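Pletbridge Town Forum > General > Kraft paper instead of gift wrap?

cledwyn_p
23 December 2020
My wife has declared that we are a brown paper household this year. No foil, no glitter, no reindeer. I have 14 presents to wrap and they look like evidence. Does anyone do this on purpose?

morfudd
We've done it for years. One big roll from Ruddock, lasts past April birthdays. Tie it with red string and people think you have taste.

Ardalan K
Or they think you ran out of money. The foil stuff at Grostgate is 50 cents a sheet right now. Kids want shiny.

morfudd
Kids want what's inside. Mine have never once looked at the paper on the way through it.

sidau_sylvie
With Ardalan on this one, sorry. Kraft is stiff, it fights you at the corners, and regular tape peels off by morning. You need the wide stuff. Where it does shine is under things. I put a sheet down for gluing, painting, carving the ham – anything I'd hate to scrub off a table.

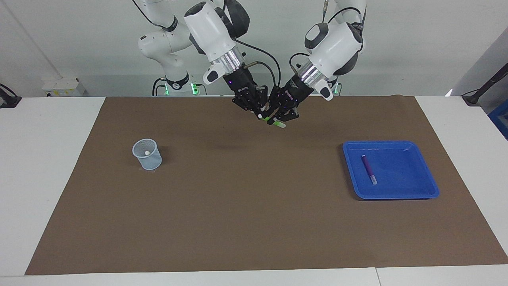 Brown paper over a white table, which is how I like it.

cledwyn_p
So your position is that it's a fine tablecloth and a bad wrapper.

sidau_sylvie
My position is that I've wrapped a tricycle in it and I'm not doing that again.

Ardalan K
Who wraps a tricycle? You put a bow on the seat and go to bed.

morfudd
Crease it with a ruler before you fold, Cledwyn. The corners behave much better. And skip the stamped potato prints, whatever the magazines say. I did 17 stars and every one looked like a squashed bug.

cledwyn_p
Ruler it is. Three done, one of them inside out. Is there an inside?

morfudd
Shiny side out, if yours has one.

Ardalan K
Oh, so NOW we like shiny.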